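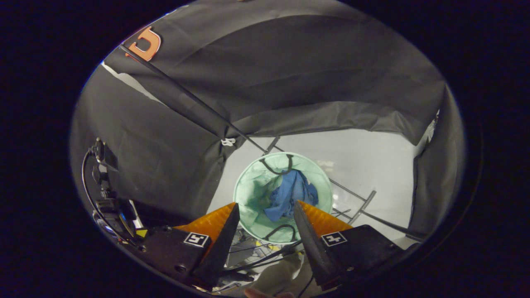 図2 メッシュの洗濯かごと青い布(布類の取り扱いは4.2節)

4. 施設内の待機期間と譲渡の成立

4.1 対象とした記録

本節では、HurncombeとDemgateの2施設に収容された成猫について、収容から譲渡成立までの待機期間を検討する。用いたのは両施設が共通して使用している収容管理システムTovauの記録である。対象期間中に登録された成猫の記録は1098件であった。ここから、飼い主への返還、他施設への移送、収容直後の死亡、登録の重複を除いた。残った記録は1000件近くあり、以下の分析はこれに基づく。

子猫を対象に含めなかったのは、両施設とも子猫の大半が預かり家庭を経由して譲渡されており、施設内で過ごす期間が短いためである。授乳中の母猫についても、子猫の離乳が済むまでは譲渡対象として公開されない。そこで母猫の場合は、公開の手続きが行われた日を待機の起点とした。その他の猫では、健康診断が終わり、譲渡対象としてTovau上で公開された日を起点とした。

収容日を起点にとる先行の報告もある。しかし収容から公開までの日数は、獣医師の勤務日や検査結果の返却に左右されるところが大きく、猫の側の条件をほとんど反映しない。Demgateでは外部の検査機関に便をまとめて送っているため、同じ日に収容された猫が一斉に公開されることがしばしばあった。収容日を起点にすると、こうした運用上の遅れが待機期間に混入する。予備的な集計では、起点をどちらにとっても施設間の順序は変わらなかったが、毛色や年齢との関連は公開日を起点にしたほうが読み取りやすかった。

待機期間の終点は譲渡契約の締結日とした。トライアル期間を設けているHurncombeでは、猫が家庭に移ってから契約が結ばれるまでに間があく。トライアルの開始日は自由記述欄にしか残っておらず、記入のない例も多かったため、終点として採用することは見送った。したがってHurncombeの待機期間には、猫がすでに施設を離れている日数が一部含まれている。施設間の差を解釈する際には注意が必要である。

譲渡後に施設へ戻された猫については、最初の待機のみを分析の対象とし、再収容後の待機は別に扱った。再収容の記録はTovauでは新しい個体番号で登録される決まりになっているが、実際には旧番号を再開して使っている例があった。マイクロチップ番号と性別、毛色を照合し、同一個体と判断したものを手作業で結合した。照合の判断がつかなかった記録は、それぞれ別個体として残した。

4.2 施設の飼養環境

両施設の建物と日課は、待機期間の解釈に必要な範囲で記しておく。

Hurncombeは市街地の外れにある平屋の施設で、猫の区画は個別ケージの並ぶ部屋と、複数の猫が同居する部屋に分かれている。公開直後の猫は個別ケージに入り、他の猫への反応を見てから同居部屋に移される。来訪者は同居部屋に入って猫と接することができるが、個別ケージの猫は扉越しに見ることになる。攻撃性や感染症の疑いがある猫は、公開後も個別ケージにとどまる。

Demgateは犬の収容を主とする施設で、猫の区画は後から増設された。すべて個別ケージで、同居部屋はない。ケージには移動扉があり、隣り合う区画をつなげて使えるようになっているが、収容数の多い季節には閉じられている。犬舎の声が届く位置にあるため、入口側の棚を使う猫は奥の棚の猫に比べて隠れ箱の中にいる時間が長いと、職員の記録に繰り返し書かれている。棚の位置は収容のたびに空いている場所から割り当てられており、猫の性質によって選ばれたものとは考えにくい。

給餌は両施設とも朝と夕方に行われる。清掃は朝の給餌の後に始まり、来訪者の受け入れ時刻までに終える。Hurncombeでは、汚れていない敷物をケージに残す方式をとっている。Demgateでは以前は毎朝すべての敷物を交換していたが、対象期間の途中で、汚れの目立つものだけを替える方式に改めた。使用後の布類は区画ごとにかごに集めて洗い場へ運ぶ。感染症の疑いがある区画の布は袋を分け、他の区画のものと一緒に洗わない。これらの手順は文書化されているが、交換の有無そのものはTovauに入力されないため、個々の猫について敷物がどの程度維持されたかは把握できない。本研究では、方式変更の前と後という区分だけを用いた。

来訪者の受け入れは、Hurncombeが午後のみ、Demgateが午前と午後である。どちらの施設も予約なしの見学を認めている。対象期間中、Demgateは建物の改修のため一時的に見学を予約制としていた。この間に公開中であった猫については、予約制の期間にかかったかどうかを示す変数を加えた。

4.3 変数

猫の属性として、性別、推定年齢、毛色、毛の長さ、収容の経緯、健康上の特記事項の有無を用いた。推定年齢は歯の状態と被毛、体格から獣医師が判断したもので、飼い主が持ち込んだ猫を除けば実年齢は分からない。職員への聞き取りでは、若い側については比較的判断が揃うが、中年以降では獣医師による違いが大きいとのことであった。そのため年齢は連続量として扱わず、若齢、中年、高齢の区分に置き換えた。

毛色は記録上の表記が統一されていなかった。Hurncombeでは模様と色を別々の欄に入力し、Demgateではひとつの欄に両方を書いている。「キジ」「縞」「茶縞」のように重なる表記も多い。写真の残る個体は写真を参照して分類し直し、写真のない個体は文字の記載に従った。黒猫の待機が長くなるという主張は以前から広く見られるため、全身が黒い猫は独立した区分とした。胸や足先にわずかな白斑のある猫は黒白に含めた。この扱いを変え、わずかな白斑のある猫を黒に含めた場合の結果も求めたが、後述の結論に影響はなかった。

収容の経緯は、飼い主からの引き取り、負傷や衰弱による保護、多頭飼育の現場からの引き取り、その他の4区分である。多頭飼育の現場から来た猫は、同じ日にまとまった数で収容される。互いに血縁があることも多く、人への慣れ方も似通う。これらを独立した個体として数えると誤差を小さく見積もることになるため、同じ現場から来た猫をひとつの集団とみなして分散を補正した。

人への反応は、Faríasの行動評価票による判定を用いた。この評価票は、ケージの前に人が立ったとき、扉を開けたとき、手を差し入れたときの反応を順に記録し、接近、静止、回避、威嚇のいずれかに分類する。両施設とも公開前に必ず実施しているが、Hurncombeでは公開後にも定期的に再評価を行い、Demgateでは職員が必要と認めたときに限って行っていた。比較のため、本分析では公開前の最後の判定だけを採用した。手を差し入れる段階が省略されている記録については、扉を開けたときの判定で代えた。

健康上の特記事項は、継続的な投薬、療法食、歯科処置の既往、肢や眼の欠損、ウイルス検査の陽性をひとまとめにした。個別の項目は該当数が少なく、分けて扱うと推定が安定しなかった。性質の異なる事項をまとめたことにより、ある項目の影響が別の項目に打ち消されている可能性は残る。

4.4 分析の方法

待機期間は譲渡成立を事象とする生存時間として扱った。公開中に死亡した猫、健康状態の悪化により公開を取り下げられた猫、対象期間の終了時に公開中であった猫は、その時点で打ち切りとした。公開の取り下げは譲渡の成立しにくさと無関係ではないと考えられ、打ち切りが情報をもつことになる。そこで、取り下げを競合する事象とみなした分析も併せて行った。

施設は層として扱い、ベースラインの譲渡率が施設ごとに異なることを許した。施設を説明変数として投入する方法もあるが、4.1節で述べたとおりHurncombeの終点にはトライアル期間が含まれ、譲渡率の時間的な形そのものが異なる。層別によって施設差の推定値は得られなくなるが、猫の属性に関する推定はこの違いに影響されにくくなる。

季節については、公開日の属する月を変数とした。収容数は春から夏にかけて増え、来訪者の数も月によって変わる。同時に公開されている猫の数が多いほど、個々の猫が選ばれる機会は減ると予想される。そこで、同じ施設で公開中の成猫の頭数を日ごとに集計し、時間とともに変わる変数として加えた。子猫の公開数も成猫の譲渡に影響するとみられるが、Demgateでは預かり家庭にいる子猫の公開状況が記録されていない期間があり、両施設で揃えて用いることができなかった。

比例性の仮定は残差の図によって確認した。人への反応については、公開直後とそれ以降とで影響の大きさが異なる傾向が見られたため、時間との交互作用を含めた。欠測のある変数は多重代入によって補った。欠測が最も多かったのは毛の長さであるが、これは短毛の場合に入力を省く慣行があったためと思われる。

4.5 結果

待機期間の分布は両施設とも右に長く裾を引いた。公開後まもなく譲渡される猫が多い一方で、季節をまたいで施設にとどまる猫が少数いる。平均値はこの少数の猫に強く影響されるため、以下では中央値と譲渡率の比によって結果を述べる。推定値の一覧は付表に掲げた。

年齢の区分は待機期間と明瞭に関連した。若齢の猫に比べて中年の猫の譲渡率は低く、高齢の猫ではさらに低かった。ただし高齢の猫のうち、飼い主から引き取られ、生活歴の記載がある猫では、中年の猫との差がほとんど認められなかった。生活歴の欄には、室内飼育かどうか、他の動物や子どもと暮らした経験、好む食事などが書かれている。記載の内容による違いも調べたが、記載があること自体の影響と切り離すことはできなかった。

人への反応では、接近と判定された猫の譲渡が最も早かった。静止と回避の差は公開直後には大きくなかったが、待機が長くなるにつれて開いた。回避と判定された猫の中には、その後に人に慣れて譲渡された個体も含まれるはずであるが、公開前の判定だけを用いたため、その経過はここには表れない。威嚇と判定された猫は数が少なく、推定の幅が広い。

毛色については、全身が黒い猫の譲渡率は他の毛色に比べてやや低かったものの、年齢と人への反応を調整すると差は小さくなり、信頼区間は差のない値を含んだ。調整によって差が縮んだのは、黒猫の中に多頭飼育の現場から来た猫が多く、それらの猫で回避の判定が多かったためである。ひとつの現場から来た黒猫の集団を除いて計算し直すと、調整前の差もほぼ消えた。三毛とさび、茶の縞の間にも一貫した差は認められなかった。長毛の猫は短毛の猫より早く譲渡される傾向にあったが、長毛の記録は入力漏れの影響を受けにくい側であり、比較の相手である短毛の側に代入値が多いことに留意する必要がある。

収容の経緯のうち、負傷や衰弱により保護された猫は、公開までの期間こそ長いが、公開後の待機は飼い主から引き取られた猫と変わらなかった。多頭飼育の現場から来た猫は、人への反応を調整した後も譲渡率が低かった。健康上の特記事項がある猫の譲渡率も低く、この関連は年齢を調整しても残った。

公開中の成猫の頭数は、予想のとおり譲渡率と負の関連を示した。この関連はDemgateで強く、Hurncombeでは弱かった。月の影響は頭数を加えると小さくなったが、11月の譲渡率は両施設とも周囲の月より高かった。11月には両施設とも譲渡会を開いており、その来場者による契約が含まれていると考えられる。譲渡会での契約かどうかを区別する欄はTovauにない。

Demgateにおける敷物の交換方式の変更については、変更後に公開された猫のほうが待機が短かった。ただし変更の時期は猫区画の照明を替えた時期とも近く、職員の配置も同じ頃に見直されている。入口側の棚と奥の棚の差は、変更の前後を通じて認められた。入口側の猫の待機が長い傾向は、接近と判定された猫では見られず、静止または回避と判定された猫に限られていた。

4.6 考察

以上の結果は、成猫の待機期間が毛色などの外見よりも、年齢、人への反応、収容の経緯と強く関連することを示している。黒猫の待機が長いという見方は、調整前の集計だけを見れば本研究の記録からも導かれる。しかしその差の多くは特定の現場から来た集団に由来しており、毛色そのものに対する来訪者の選好を示すとはいいにくい。収容数の限られた施設では、ひとつの多頭飼育の現場が年間の集計を左右することがある。毛色別の集計を報告する際には、同じ現場から来た猫の割合を添えることが望ましい。

生活歴の記載と高齢猫の譲渡との関連は、実務上の関心を引く結果である。高齢の猫を検討する来訪者は、持病の有無や留守番の可否など、暮らしに関わる情報を求めることが多いと両施設の職員は述べている。記載のある猫では職員が答えられる質問が増え、面談が進みやすいのかもしれない。一方で、生活歴を丁寧に書き残す飼い主のもとにいた猫は、もともと健康状態が良く、人に慣れていたとも考えられる。引き取り時の聞き取りを全例で行うようにすれば、この点を検討する材料が得られる。Hurncombeでは引き取り用の書式を改め、聞き取りの項目を増やしたところである。

棚の位置による差が静止または回避と判定された猫に限られたことは、来訪者から見える時間の違いによって説明できる可能性がある。接近する猫は、どの位置にいても来訪者に気づけば前に出てくる。そうでない猫は、周囲が落ち着いているときにだけ隠れ箱を出るため、犬舎の声が届く側では姿を見せる機会が減る。ただし、入口側は来訪者が最初に通る場所であり、見学の始めに立ち止まる時間が短いという事情も考えられる。両者を区別するには、来訪者の滞在時間と猫の位置を同時に記録する必要がある。

敷物の交換方式については、本研究の記録から待機期間への影響を主張することはできない。自分の匂いのついた敷物が残ることで猫の緊張が和らぐという説明はもっともらしいが、同じ時期に行われた他の変更と切り離せない。仮に影響があるとしても、待機期間より先に、隠れ箱の使用や採食量に表れると考えるのが自然である。Demgateでは採食量を残量の目視で記録しているが、記入者による差が大きく、変更の前後を比べる用途には使えなかった。

公開頭数の影響に施設間の違いが見られた理由としては、見学の形式が挙げられる。Demgateでは来訪者がすべてのケージの前を順に歩くため、頭数が増えると一頭あたりに割かれる時間が短くなる。Hurncombeの同居部屋では、来訪者は座って猫の動きを見ており、頭数が増えても接触の仕方は大きく変わらない。もっとも、Hurncombeでは部屋の定員を超える猫が個別ケージにとどめられる。頭数の多い時期に個別ケージの猫の待機が延びていないかを確かめる必要があるが、部屋の移動日はTovauの必須項目に含まれておらず、今回は検討できなかった。

4.7 本節の限界

対象が2施設に限られるため、結果を他の地域に当てはめるには慎重を要する。両施設は同じ収容管理システムを使い、職員の研修も一部を共同で行っている。記録の様式が近いことは分析上の利点であったが、その分だけ施設間の多様性は小さい。

人への反応は公開前の一時点の判定で代表させた。判定者は固定されておらず、判定者間の一致も調べていない。Faríasの評価票には判定例を示す手引きが付属するが、Demgateでは対象期間の前半にその旧版が使われており、静止と回避の境目の説明が新版と異なる。旧版の期間を除いた分析でも結果の方向は同じであったが、静止の区分の推定値はやや大きくなった。

来訪者側の情報は契約に至った世帯についてしか残っていない。見学をして契約しなかった人がどの猫を見て、どのような理由で見送ったのかは分からない。待機期間の長さは猫の選ばれにくさとして読まれがちであるが、希望者がいても住居の条件などの審査で不成立となった場合には、同じように期間が延びる。Hurncombeの自由記述欄にはこうした不成立の記載が散見されるものの、統一した書き方はされていない。審査で不成立となった申し込みの扱いについては、次節で契約書類をもとに述べる。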